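Volline Parts Notes

A dataset of short texts about second-hand desktop computers, release 2
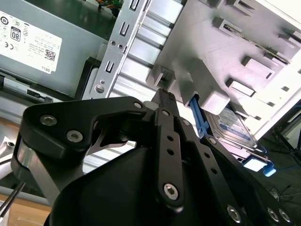 Volline is a collection of 1069 short notes written by people who buy, open, clean and sell used desktop computers. Every note was written for practical use, usually to be kept with the machine on a shelf until a buyer came. We collected them because there is much text on the web about new computers and very little about old ones in daily trade.

This file explains what is in the collection, how it was prepared, and what we think you should be careful with. Please read at least the part on known problems before you use the data.

Contents

notes.csv contains the notes, one per row
terms.csv contains the word list with spelling variants
split.txt tells which note belongs to which part
CHANGES.txt lists the differences between release 1 and release 2

All files are UTF-8 with Unix line endings. The separator in the two CSV files is a semicolon, and text fields are always in double quotes. If your spreadsheet program opens everything in one column, change the separator in the import window.

Columns in notes.csv

id: a whole number, never used again if a note is removed
body: the note itself, with the original line breaks kept as \n
source: one of pema, miyazaki, other
part_type: the main part the note speaks about (case, drive, supply, board, memory, cooling, cable, mixed)
condition: the writer's own word for the condition, in lower case
price_given: yes or no
lang_check: yes if a second reader has looked at the spelling

The price itself is not included. In release 1 it was, but the notes use different currencies and often do not say which one, so the numbers were more confusing than helpful. We kept only the information whether a price was written.

Where the notes come from

The largest source is Pema, a repair and resale shop which closed its counter and gave us the paper notes in boxes. The second is Miyazaki, a small mailing list for people who restore office desktops. The members agreed to the use of their notes after a vote on the list. A few notes came from single persons and are marked as other.

The paper notes were typed by hand. We tried automatic text recognition first, but the handwriting on sticky labels gave very poor results, and correcting them took longer than typing. Notes which we could not read with confidence were left out.

Preparation

Names, phone numbers and street addresses were replaced by [NAME], [PHONE] and [ADDRESS]. Serial numbers were replaced by [SERIAL]. Model names were kept, as without them many notes would have no meaning.

We did not correct grammar. Many writers were in a hurry, and some, like the author of this file, did not grow up with English. "Fan make noise but only when start" is a perfectly good note and it stays as it is. Spelling was corrected only when a word could not be understood, and then the original form was added to terms.csv.

Two notes with the same text were joined into one. Two notes with nearly the same text were both kept. This happens often with drive bays and side panels, where writers copy their own earlier sentence and change only one word.

Parts

train: 785 notes
test: the rest

The division was made by machine and not by note. If one computer had several notes, all of them are in the same part. Please do not mix them again, or your results will look better than they are.

Reading the data

In most languages it is enough to read the file with a standard CSV reader and the semicolon. A small tool called Steseo is also available in the same place as the data. It can search the notes and show the variants of a word together:

steseo find "drive cage" --variants
steseo count --by part_type

Steseo is not needed for using the collection. It reads the files and never writes to them.

Known problems

The word "case" is used in at least two senses. Sometimes it means the whole computer, sometimes only the metal cover. We did not try to separate them.

The condition words are personal. "Good" from one writer can be "fair" from another, and the Pema notes are in general more strict. Do not treat the column as a scale.

Power supplies are mentioned often but described poorly. Many notes say only "works". Nothing in this collection should be used to decide if a supply is safe.

Typical length is short, but roughly 800 characters is possible when the writer explains a repair. If your program cuts long fields, check those notes first.

Laptops are not covered. Some notes mention them by accident, for example when memory was taken from one and did not fit.

License

The notes and the word list may be used, changed and shared if you name the source as Volline Parts Notes, release 2. Steseo has its own license file in its folder.

Corrections

If you find a name or a number which should have been removed, please write to us with the id only and do not repeat the text in a public message. We check the mailbox in the evening. For spelling in terms.csv, an ordinary change request is fine. The next release is planned for October, and corrections received before then will be included in it.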